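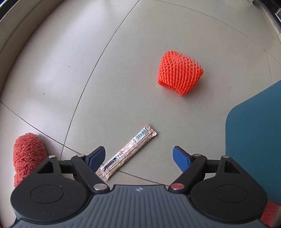 Which household items are hardest to assign to a waste stream? Light packaging with no rigid shape, such as nets, sleeves and single-portion wrappers, gave the most disagreement between sorters.

3.2 Small packaging on hard floors

Floor litter was treated separately from bin contents, following Dunstan and Louro. Of the 434 items logged in the Cedville flats, those found on tile were mostly packaging from food eaten away from the table. Two types are shown in Figure 2. The foam fruit net is a short sleeve whose strands form a close diamond mesh at one end and open into long ribs at the other. It keeps little of its shape once flattened, and sorters placed it under either foam or mixed plastics. The stick-shaped wrapper has a crimped seal at each end and a seam along its length. Wrappers of this type were coded by material only where the recycling mark could be read; all others were entered as unclassified film.

Figure 2. Foam fruit net and pink stick wrapper on a tiled floor.

Items were weighed singly on a Drondska bench scale. Nets and wrappers fell near its lower limit, so weights for both classes are reported per batch of 500. Coding was carried out by Osman and checked by Rondonuwu, with differences settled by the wording of the Mondlow sorting guide.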